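シミュレーションの成功率は安全の根拠になるのでしょうか（家庭用アーム、社内の評価ルール）

受付中　2021年2月7日
カテゴリ：ロボット・自動化 ＞ 規格・安全・運用ルール

投稿者：流し台の下

社員食堂と短期滞在者向けの共用キッチンを管理している会社で、設備の購買を担当しています。技術者ではありません。機械の図面は読めますが、プログラムは読めません。

共用キッチンのカウンターに据え付ける小型アームの導入を検討していて、Evaturaというメーカーの機種が候補に残りました。食器を寄せる、パンを焼く前後の片付けをする、といった軽い作業が対象です。間に入っているインテグレーターはDlaminiという会社です。

そのDlaminiから出てきた評価報告書に納得がいかず、投稿しました。要点は次のとおりです。

・Clidernessというシミュレーター上で3763回の試行を行った
・対象物や壁との「想定外の接触」は16回だった
・したがって家庭環境での安全性は十分に検証されている

三行目の「したがって」が飲み込めません。想定外の接触とは何を指すのか尋ねたところ、「シミュレーターが衝突として記録したもの」という答えでした。では想定内の接触とは何か、と重ねて聞いたら、翌週まで返事が来ず、来た返事には同じ文章がもう一度書いてありました。

営業の方は「国際規格に沿った評価」とも言うのですが、規格の番号は報告書のどこにもありません。上司は試行回数の多さに感心していて、実機の確認は設置後の半日で足りるのではないかと言っています。

お聞きしたいのは、シミュレーションの結果を安全の根拠として受け取ってよい場面があるのかということと、あるとしたら報告書に最低限何が書いてあるべきかということです。よろしくお願いします。

投稿者：もと設備屋

協働ロボットなら安全なので心配いりません。出力が小さいものは柵もいらないと法律で決まっています。3763回もやって16回なら優秀なほうだと思います。うちの工場の人間のほうがよほどぶつけます（笑）
気になるなら非常停止ボタンを手の届くところに付けてもらえばいいでしょう。

　　コメント（流し台の下）
　　ありがとうございます。その16回で何に当たったのかが書かれていないので、優秀かどうかも私には分からないのです。

　　コメント（もと設備屋）
　　そこは聞けば教えてくれるんじゃないですか。

投稿者：Kagiso Sithole

上の回答には訂正が要ります。

労働安全衛生規則でいう産業用ロボットから外れる条件のひとつに、駆動用原動機の定格出力が80W以下というものがあるのは確かです。ただ、それは規則の特定の条文がかかるかどうかの線引きです。人に当てても平気だという意味は含んでいません。また「協働ロボット」という製品名が付いていても、アーム単体で協働運転の安全が決まるわけではありません。手先に何を付けるか、何を持たせるか、どこに据えるかで話が変わります。丸い手先のアームに包丁を持たせたら、もう別の機械だと思ってください。

規格の話をします。営業の方が「国際規格に沿った」と言うなら、次のどれのことかを文書で答えてもらってください。

ISO 12100　機械類全般のリスクアセスメントとリスク低減
ISO 10218-1、10218-2　産業用ロボットと、そのシステムおよびインテグレーション
ISO/TS 15066　協働運転の技術仕様書
ISO 13482　生活支援ロボット

貴社の場合、共用キッチンで、利用者は訓練を受けていない一般の人ですよね。産業用の10218と15066は、基本的に職場で作業者が使うことを前提に書かれています。滞在者が寝起きで入ってくる台所にそのまま当てはめてよいとは私は思いません。13482のほうが近いかもしれませんが、それも用途次第で、正直なところ境目に落ちている製品だと感じます。だからこそ、どれを選んだのか、なぜそれを選んだのかが報告書の一ページ目にないとおかしいのです。

それから、どの規格に乗るにしても出発点はリスクアセスメントです。使用上の制限を決め、危険源を洗い出し、リスクを見積もり、設計で減らし、減らせない分を保護方策で抑え、残りを使う人に知らせる。試行回数はこの流れのどこにも主役として出てきません。3763という数字を見たとき、私なら感心する前に、危険源の一覧はどこですかと聞きます。一覧がなければ、その試行が何を確かめたのか言いようがないからです。

非常停止ボタンについても一言。あれは付加的な保護方策で、他の方策の代わりにはなりません。指を挟まれた人が反対の手でボタンを探す場面を思い浮かべてみてください。

最後に、シミュレーションの使いどころはあります。到達範囲の確認、レイアウトの比較、停止距離の当たりを付けること、危ない組み合わせを実機の前に見つけておくこと。私の職場でも毎日使っています。ただし、接触力や圧力の適合をシミュレーションの数字だけで通した報告書が回ってきたら、私は差し戻します。測定器を当てた値を見るまで判を押しません。

　　コメント（流し台の下）
　　規格の番号、そのままメールに貼って問い合わせました。「社内で確認中」とのことです。

　　コメント（もと設備屋）
　　80Wの件は言葉が足りませんでした。ただ、そこまでやると小さい会社は導入できないのでは。

　　コメント（Kagiso Sithole）
　　導入できないなら、しないという結論もあります。リスクアセスメントの紙自体は、小さい会社でも作れます。

投稿者：Zlata Hrynyshyn

規格のほうはSitholeさんの回答で足りるので、シミュレーションの報告書の読み方だけ書きます。私はStivbridgeで家事作業の評価環境を作っている側の人間です。つまり、こういう数字を出す側です。割り引いて読んでください。

まず、想定外の接触16回という数は、それだけでは多いとも少ないとも言えません。衝突の判定は設定次第で増えも減りもします。判定用の形状を見た目より一回り簡単なものに置き換えることはよくありますし、どの組み合わせの接触を数えるかも作った人が選べます。手先と対象物の接触を除外するのは当然として、ひじの部分と天板の接触まで除外してあった報告書を、私は自分の同僚の机で見つけたことがあります。悪意はなく、記録がうるさいから切ったまま忘れていたそうです。

次に、3763という半端な数です。最初から3763回やる計画だったとは考えにくい。去年の9月に私たちが出した内部報告では、実行した試行が3907回で、そこから「初期化の失敗」を除いていました。除いた中身を見直すと、始まった瞬間にアームが棚にめり込んでいたものと、途中で物理計算が暴れたものが一緒くたになっていました。後者は除いてよいのか怪しい。勢いよく物を押し込んだときほど計算は暴れやすいので、いちばん見たい場面だけがきれいに消えることになります。Dlaminiには、実行した総数と、除いた数と、除いた基準を聞いてください。総数と報告数が同じだと言われたら、それはそれで、ログを見せてもらう理由になります。

三つ目は、ばらつきの付け方です。1000回やりましたと言われて開けてみると、カップの位置が数センチずつ動いているだけ、ということが珍しくありません。それは同じ試験の繰り返しに近いものです。台所で怖いのは、物の位置より人の手と頭と、熱いものと、刃物と、コードです。私が扱っている環境も偉そうなことは言えません。天板は大理石調、奥の壁は赤っぽいれんがで、トースターがあって、その手前に紫の小さいカップ、隣にまな板。アームはそこへ手先を伸ばして仕事をします。部品の見栄えは年々よくなりました。
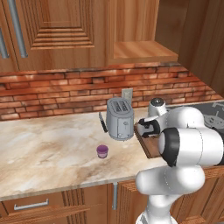 見栄えがよくなるほど、会議室での説得力が増します。私はこれが一番まずいと思っています。れんがの目地がきれいに描けていることと、天板の摩擦係数が合っていることには何の関係もありません。壁や天板の模様を変えたときに成績が落ちるかどうかは認識の試験としては意味がありますが、手の甲に当たったときに何ニュートンかという問いには一切答えてくれません。トースターの外側が何度になるかも、誰かが値を入れていなければ計算の中には存在しません。

ですから、報告書には最低限これを書いてもらってください。

・シミュレーターの版、アームのモデルの出どころ、制御ソフトの版（実機に載るものと同じかどうか）
・接触と判定する条件、判定から外した組み合わせの全部
・実行総数、除外数、除外の基準。基準を決めたのが実行の前か後か
・変えた条件とその幅、変えなかった条件
・16回それぞれについて、どこが何に、どのくらいの速さで当たったか
・同じ条件を実機で何回やり、結果がどれだけずれたか

最後の行が空欄なら、残りがどれだけ立派でも、安全の根拠としては受け取らないほうがいいです。設計の参考資料としてなら受け取れます。表紙の題名を「安全性検証報告書」から「事前検討資料」に変えてもらえば済むことも多くて、私も一度そう言われて題名を変えました。腹は立ちましたが、向こうが正しかったです。

もう一つ、合格の基準を先に決めてあるかどうかも見てください。16回という結果を見てから「十分」と書いたのなら、30回でも十分と書いたかもしれません。何回以下なら合格、どの種類の接触は一回でも不合格、というのが試行の前の日付で残っているかどうか。残っていなければ、次の試験からでも貴社が決めて渡せばいいと思います。買う側が決めてはいけないという規則はありません。

実機の確認が半日という話は、上司の方には申し訳ないですが短すぎます。カウンターに固定して、実際に使う手先を付け、実際に使う食器で、いちばん速い動作といちばん重い物から確かめる。挟まれそうな隙間では力を測る。途中で電源を落とす。掃除の人が布巾を置きっぱなしにした状態も試す。これだけで半日は消えます。

　　コメント（流し台の下）
　　箇条書きをそのまま先方に送りました。実行総数は「約3900回だったと思う」と電話で言われました。「思う」では困るので文書でお願いしています。

　　コメント（Zlata Hrynyshyn）
　　うちの数字と近くて嫌な気分です。除外した分のログが残っているか、早めに聞いてください。容量を食うので真っ先に消されます。

　　コメント（Kagiso Sithole）
　　制御ソフトの版の件に補足です。設置後に自動更新が入る契約になっていないか確認を。更新後に誰が何をやり直すのか、契約書に書いてある例のほうが少ないです。

　　コメント（流し台の下）
　　契約書案を見たら自動更新ありでした。やり直しについては記載なしです。発注は止めて、回答を待ちます。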